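Home | Reviews | Workshop | Tools | Forum | About

Nemisik two-finger gripper kit: review after a winter of use

By Maite Valcárcel
Friday, November 21, 2025
14 shares | 3 comments

I bought the Nemisik gripper kit in February, for the small arm I am building in the shared workshop where I rent half a bench. I paid 199 dollars for it, without the postage. English is my third language, so please forgive me if some names of parts are not the ones you would use. I tried to use the words from the manual, and the manual also has its difficulties.

First I should say what I wanted. My arm is a home build, with six joints and a frame that I cut myself from aluminium. It must pick up small pieces from a flat surface and put them in another place. I do not need a strong grip or a fast one. I need the two fingers to close parallel, and I need to know where the tips are. Before this kit I had a printed gripper of my own design. It closed like scissors and pushed every small piece away before it could hold it.

What comes with the kit

You receive the housing, the motor already mounted, two fingers, a bag of screws, a cable of 264 mm and a memory stick with the model files. The cable is too short if your controller sits at the base of the arm, as mine does. I made an extension from cable we had in the workshop drawer. Nemisik sells a longer one, but it was not in stock for the whole autumn.

The screws are good quality and there were two spare ones of every size. I mention it because the last kit I bought, from Wultia, was missing one screw from the start and I lost a weekend over it.

Assembly

I needed one evening. The steps are clear until page 9, where the drawing shows the adapter plate from the back and the text speaks of the front. I mounted it the wrong way, and the fingers were turned by a quarter. Rosalie Reisinger, who works at the next bench, saw it before I did. Please look at the small notch in the plate: it goes to the side of the cable.

After that everything fitted. The fingers slide without any play that I can feel with my hand. The colour of the housing is nice and it does not show greasy marks very much.

The model files

For me this is the best part of the kit and also the part that most people will ignore. On the memory stick there is a full model of the gripper, which you can load in a simulator. I used Pruvel, because it runs on my old laptop, and the files opened without any change. You get the housing, both fingers as separate moving parts, and a camera point that you can place on the wrist.

I recommend that you do this before you run the real motor. I wanted to know how much of the picture the gripper would take away from a wrist camera, and where the fingertips would appear when the gripper is open. It is much cheaper to learn this on the screen. My first test had only a plain floor and one flat patch with a stone-like pattern, so that I could have something to move toward. 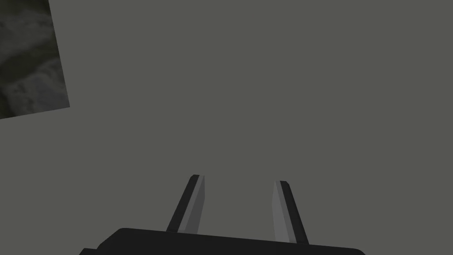

How it works on the screen and on the bench

With the fingers open, the tips lean toward each other in the view, which is just the perspective of a camera so near to the wrist. I had forgotten about it and I spent some time looking for an error in my joint settings. The inner faces are drawn lighter than the outer ones, and I found this useful when I adjusted my detection program. The housing takes a good piece of the bottom of the view. If your object is low in the picture, you will lose it behind the dark block, so tilt the camera a little or move it back.

There are no shadows from the fingers with the default light. This is a weak point. On my bench I have a lamp on the left side, and the real shadow confused my program completely on the first day. You can add a lamp in Pruvel by yourself, and I advise to do it early.

The real gripper behaves well. I tried it with nuts, wooden beads, a pen cap and small blocks of foam. The nuts are difficult because the tips are smooth. I glued thin rubber on the inner faces and since then I drop very few. With foam you must lower the current, otherwise it leaves marks. The setting for this is in the second menu, and it is called "comfort", I do not know why.

The noise is acceptable. In the shared room I can run it while other people are talking and they do not complain. My old one made them leave for coffee.

What I do not like

The cable, as I said. Also, the kit has only one pair of fingers, and a spare pair costs too much for two pieces of this size. The manual should explain the open position in degrees and in millimetres, but it gives only a number for the motor, so I had to measure with a caliper. And the support answers politely but slowly. I waited 3 working days for a reply to a simple question about the adapter plate.

Should you buy it?

If you have a small arm at home and you like to test things in simulation first, yes, I would buy it again. If you only want something that opens and closes, a printed gripper will cost you much less, and you can accept the scissor movement if your pieces are large.

I will keep mine. Next I want to put a softer tip on one side only - Rosalie thinks this will pull the pieces off centre, and I want to see by how much.

Comments (3)

Mohammed
Thank you for the note on the notch. I had mine a quarter turn wrong also and thought the plate was made badly. Did you glue the rubber or use tape? Tape came off mine in a week.

Maite Valcárcel
Contact glue, a very thin layer, and one night under a clamp. Clean the faces with alcohol before.

benchdog_61
Good review. Does the model include the finger limits, or did you have to type them in? In the Wultia files the fingers pass straight through each other.

Share this review | Print | Back to Reviews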